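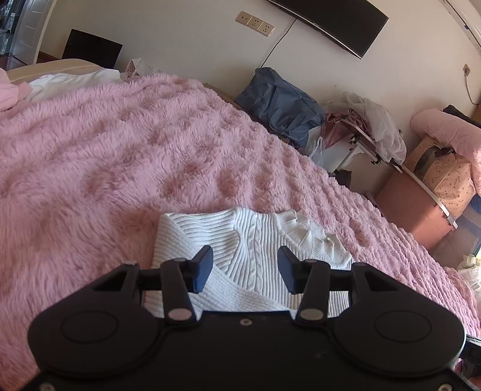 What do you do with a chunky knit that takes up half a drawer? Fold it flat, sleeves in behind, then in half from the hem, and lay it somewhere it won't be squashed. Never put it on a hanger, or the shoulders will grow little horns by September.

I'm Stefaniia Fedoruk and I run Dritow, a small home-tidying business that started in my own bedroom (as I suppose most of them do). I'd been working in a knitwear shop called Petrauskas for years, folding jumpers from open to close, and then coming home to a floor I couldn't see. One winter I got fed up and spent a whole weekend on my wardrobe. My sister wanted hers done next, then her neighbour, and off it went!

These days there are two of us. Vsevolod Hladun looks after kitchens, garages and anything that needs a ladder, and I do bedrooms, linen cupboards and kids' rooms. He's much faster than me but I'm fussier, so on bigger homes we swap rooms at the end and check each other's work. There are usually words about the towels.

Knitwear is still my favourite thing to sort. Cable knits especially - all that lovely thick texture, and they do not like being crammed. I work on the bed whenever I can, because it's the right height and you get a decent flat surface. A shaggy throw is fine to fold on too, just give the jumper a quick shake afterwards if the throw sheds. Buttons get done up first so the neckline keeps its shape. White and cream pieces go in a cotton bag for summer, washed beforehand, even if you only wore them the once.

We won't make you throw things out. If you love 42 scarves, we'll find a home for 42 scarves. I do ask people to try things on if they haven't worn them for ages, and I'll happily make the tea while you decide.

A bedroom visit takes 4 hours and costs $780 with both of us there, including cotton bags and drawer dividers. The dividers are our own, we call them Pelis, and Vsevolod cuts them to fit on the day. If you'd just like the folding lesson it's $54, at your place, with your own clothes.

We cover Plelov and the suburbs on either side of it. Mornings suit us best, but we can do a 4 pm start for a lesson if you're at work. Send me a message with a photo of the worst drawer - don't tidy it first, please - and I'll get back to you with a time.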